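Wallpaper Tips I Stopped Believing (and a Few I Kept)

Monday, October 8, 2018

Every fall I get letters from people about to paper a room, and every fall they've read the same twenty tips somewhere. Half of those were written for paste nobody has sold since my grandmother's day. I've hung a lot of paper, some of it badly, and this is where I've ended up.

Soaking. Read the label before you wet anything. Old pulp papers need to sit with paste on them until they relax. Most non-woven papers don't, and you paste the wall and hang the strip dry. I once booked a strip for ten minutes out of habit and got a seam like a zipper.

Sizing the wall. The can says it's essential. On fresh drywall, yes, prime it and let it dry overnight. On a sound wall with flat paint I wash it, sand the shiny spots and get on with it. Sanaa Hajji wrote in to say I'll regret this when I strip the room. She may be right. Ask me in January.

The "universal" paste. I tried Rudel, which claims 20 minutes of slide time. In my dining room it grabbed in less than half that. Esside is cheaper, lumpier if you rush the mixing, and lets you nudge a strip into place. Sift it into cold water and keep stirring. Warm water makes dumplings.

Big patterns. Shops love to tell you a large print makes a small space look bigger. I don't buy it. A large print makes a small space look like it has a large print in it, and if you like the print, fine. What it does do is eat paper. Check the repeat on the label, add one full repeat to every strip, and order all your rolls from the same batch. The store's calculator came up short for me twice.

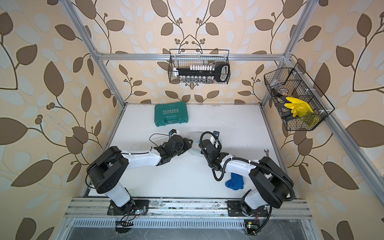
Big brown leaves and curling vines on three sides. Check your match at the corners before the paste sets.

Corners. The books say to measure into the corner at top, middle and bottom, cut the strip to the widest figure plus a little, wrap it, then start the next wall with the offcut on a fresh plumb line. That one I'll defend. No corner I've met was straight. You'll lose a sliver of the pattern, and on a busy vine you won't find it again by dinnertime.

Plumb lines. Chun-yin Tsang swears by a laser. I use a string with a nut on it and a pencil, a hard one – soft lead bleeds through pale backgrounds, and ink is worse.

Blades. "Change the blade every few strips" sounds like advice from a blade company. It's still too generous. I snap off a section after every long cut, and the 30 cents or so of steel is nothing next to a torn edge at eye level.

Bubbles. Leave small ones alone until morning. Most go flat as the paper dries. The ones that don't can be slit along a line in the pattern and fed a little paste with an artist's brush. The syringe kits do the same job at a higher price.

Bread for cleaning smudges. I tested this expecting nothing. White bread, no crust, dabbed lightly, took a pencil mark off matte paper. It did nothing for grease and left crumbs behind the radiator.

Leftovers. Keep one full roll, with the label, somewhere dry. Attics cook it.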